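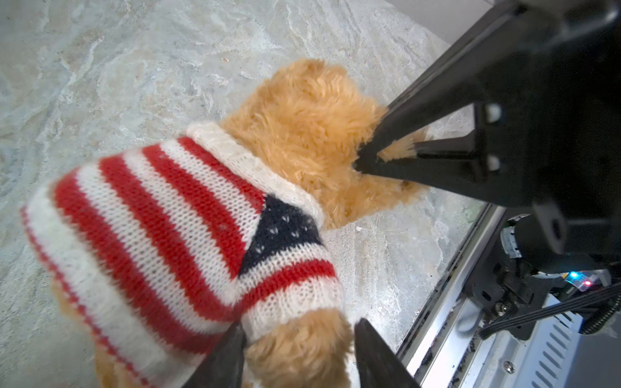

plandport-spares

Budget sheet and shopping list for the soft-toy handling bench at Doststead. Maintained by Brândușa Manole, who also gets the emails when it's wrong.

What's in it

parts.csv: everything we buy more than once. Prices include delivery, after the Herno quote that didn't.
wishlist.csv: everything we'd like. Much the longer file.
toys.csv: test objects, by fur length and clothing. Knitwear has its own column.

Budget lines

Gripper fingertips: 14 sets a year. Long fur is hard on patience and, we suspect, on fingertips.
Cables and sleeving: 296 a year, in pounds.
Second arm: see wishlist.csv, then see it again next year.
Lint rollers: 20. Finance queried these. Finance has not met the dog.

Known problems

Mets changed their part numbers in July and the old ones still sit in rows 2 to 14.
The "urgent" flag is set on every row. Please stop setting it.

Changes

Send them by Saturday if you want them in the next order. Put the supplier's name in full; "the usual place" is now three places.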